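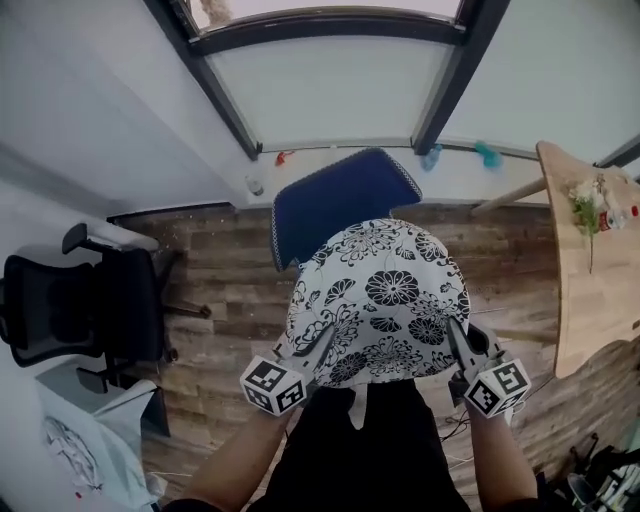

A flower-print cloth held between two hand-held grippers at the Havum open day.

Home Features Workshops Letters Back issues

Folding lessons

The sign on the stairs at Havum said "Open day, second floor, please keep your shoes on." By the time I got up there on 9th August, the first demonstration had already started and people were standing two deep along the wall of the workroom. I could hear a click every few seconds. It was the sound of plastic fingers closing.

Havum is a small company that works on getting robots to handle cloth. It has the second floor of a former school building in Rorkuvstead, and for most of the year the doors are shut to anyone who doesn't work there. Once each summer it lets the public in. This year 74 people signed up, and they came through in groups.

Marianna Brzozowska runs the teaching side of the business, by which the company means teaching machines. She wore a lanyard with a stopwatch on it and talked quickly. Her first point to our group was that there would be no robot in the room for the first half hour.

"You will be watching people," she said. "Most of the work is people."

What we watched was a worker with a gripper in each hand, picking up a piece of cloth and trying to do something sensible with it. The grippers are light gray and each has a block on it covered in black-and-white square patterns. Cameras use those patterns to work out where the gripper is and which way it is turned. The worker moves, the computer keeps a record of the movement, and later a robot arm with the same kind of fingers is trained on the result.

The cloth in the picture on this page is white with big black flowers, the sort that look like chrysanthemums. Brzozowska likes a bold print for visitors because it is easier to follow from the back of the group. For the real sessions the company uses whatever it can get. There are bins of towels, pillowcases, aprons and shirts in the corridor, most of it bought by weight from a hotel laundry.

A cloth is hard for a machine in a way that a box is not. A box has the same shape wherever you put it. Drop a towel twice and you have two different shapes, with the corners hidden in different places. A person finds a corner by feel and by having done it all their life. A robot needs to be shown, and shown again, with the towel starting out in a new heap each time.

How many times? The company's current set for folding holds 3,000 recordings. Brzozowska thinks that is a fair start for flat pieces and nowhere near enough for clothes with sleeves.

The workroom looks like any office that has been pushed around to make space. There are desk chairs, a table, cables on the floor and things left on the windowsill. That is partly on purpose. The first recordings were made in a bare room with white walls, and the robot trained on them did well in that bare room and badly everywhere else. Since June the staff have been told to stop tidying before a session.

Kazimiera Grabowska has done more of the recordings than anyone else on the staff. She worked in a dry cleaner's for many years before she answered the company's ad, and she still folds a shirt faster with her bare hands than I can follow. With the grippers she is slow. She showed us why.

"You have two fingers on each side and you can't feel anything with them," she said. "So you look. You look at the edge, you close, you pull a little. If it comes, good. If it slips, you go back."

The going back matters. In the early months the staff threw away every recording with a slip in it and kept the clean ones. The robot then had no idea what to do when it lost hold of something, and would carry on folding the air. Now the slips stay in, as long as the worker recovers.

A session lasts 30 minutes, then there is a break. Grabowska said her wrists would not take more. The grippers don't weigh much, but they are held out in front of the body the whole time, and the trigger has to be squeezed for every grasp. She does stretches against the door frame between sessions and has talked several of the younger workers into doing them too.

Visitors were allowed to try. I picked up the grippers and a dish towel and was asked to fold it in half. It took me three attempts to get hold of a corner and I let go of it while reaching for the other one. A boy of nine or ten went after me and did it the first time. His father asked if there was a job going.

Sign up for our newsletter and get a feature every second week. Unsubscribe at any time.

After that we were taken down the hall to see the robot. It is called Ultitero, and it is two arms bolted to a steel bench with a camera on a post between them. An engineer put a towel in front of it in a heap and stepped back behind a yellow line.

Ultitero waited. Then the left arm came down, closed on an edge and lifted. The right arm hunted along the hanging side, missed, tried lower down and got it. The towel went flat on the bench, over once and over again. The result was a bit crooked. People clapped anyway.

The second towel went about the same. The third was a thick one, and the arms gave up on it – they let go and went back to their starting positions, and the engineer moved it away by hand. No one from the company seemed bothered. Brzozowska said that thick towels were on the list for the fall.

I asked her who would buy it. She named Bañez, a commercial laundry across the river that has agreed to let the company put a bench in its sorting hall for a trial of 28 days. The laundry's interest is in the dullest part of the job, where mixed bags are emptied onto a belt and each piece has to be pulled out and spread before it goes anywhere. It is hot work and people don't stay in it long.

Some of the questions from our group were about those people. A woman in a green jacket asked what would happen to them. Brzozowska said the trial would not replace anyone, because the bench is far too slow for that, and that what came after would be up to the laundry. The woman wrote this down and did not look satisfied. Grabowska, who had come down the hall to watch with us, said she had friends in that line of work and they asked her the same thing.

The last stop was a table with coffee and a plate of poppy seed cake. Next to it lay a pile of towels folded by Ultitero during the morning and another pile folded by the staff with grippers, and visitors were asked to guess which was which. I guessed wrong.

The company plans to open its doors again next summer. Places are free but have to be booked, and the stairs are steep. There is an elevator at the back of the building, which you reach through the parking lot.

Search this site Enter keyword Go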